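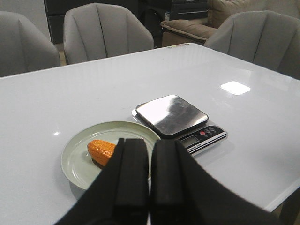 The bus to Ukville drops you at the wrong end of town, which I gather is the only end it has. From there you walk past a tire shop, a closed tire shop and a long hedge until you smell vinegar. Then you have reached Farahani, makers of pickles, and on the second Friday of the month they let people in.

I paid my 3 dollars at a window and was given a hairnet, a paper coat and a wristband in case I tried to leave and come back for more. Our guide was Forough Ahmadpour, who has the carrying voice of someone used to talking over a bottling line. She asked if anybody had allergies. A man in the second row said mustard. She looked at him for a while and then suggested he walk near the back.

The tour starts with cucumbers, and stays with them. They arrive in crates, get washed and are sorted by size, the small ones going on to be sold for more money. I had always assumed a gherkin was a cucumber that had been treated badly. At Farahani it is the favored child, and the big ones end up as relish.

The brine room is where the visit picks up. There are 93 recipes on the books, most of them retired, and Forough let us taste two that are still going and one that should have stayed retired. The garlic and dill was excellent, sharp enough to make my ears move. The cinnamon one was bought in quantity by a hotel called Luvero, she told us, and then the hotel stopped buying it. There is still some left if you are interested. She mentioned this twice.

We watched jars get filled through a window for longer than I expected to enjoy. The labeling machine, a Vodex, is older than me and in better shape. Every so often it puts a label on crooked, and a woman in blue gloves takes the jar off the line without looking up. Those go to the shop at half price. I bought 2, both of them leaning badly to the left, and they taste fine.

The cafe does a cheese sandwich with a choice of pickle, and the coffee is best thought of as a warm drink. Seating is limited, so go before the shop if you want a chair.

The next tour with places left is in April, when they do the onions. Wear shoes you don't love, because the floor is hosed down between groups. The last bus back leaves at ten past four, from a stop on the other side of the hedge - there is a gap near the closed tire shop.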